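Sobre nós

Oi! Eu sou a Bouchra Chraibi e a Stavinside começou na minha cozinha, que tinha 15 metros quadrados e louça para uma família inteira (a minha, que nunca almoça em menos de oito). Eu vivia brigando com a pia, com a mesa, com a gaveta dos talheres, e um belo janeiro resolvi abrir uma lojinha só com coisas de mesa e de cozinha que eu mesma usaria todo dia.

Hoje temos 94 produtos no catálogo e uma loja de verdade, na rua Plavinov, 900, com uma mesa grande no fundo onde a gente testa tudo antes de vender — e onde também almoça, claro.

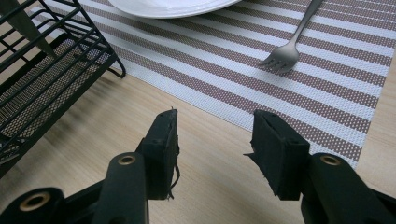
Minha paixão sempre foi jogo americano, confesso! Gosto de mesa de madeira clara aparecendo, sem toalha por cima, e de uma peça que segure o prato e pronto. O listrado de branco com malva acinzentado é o meu xodó: com prato branco e garfo de inox fica uma graça, e nem o escorredor de arame preto ali do lado estraga a mesa. Lá em casa tenho seis e já estou de olho em mais dois.

Na última arrumação do estoque contamos 2266 peças, uma por uma, e foram umas boas noites de pizza no chão da loja. Se quiser conhecer, apareça à tarde, que o café sai por volta das quatro. Também montamos enxoval de cozinha para casa nova — é só trazer as medidas da mesa e da bancada.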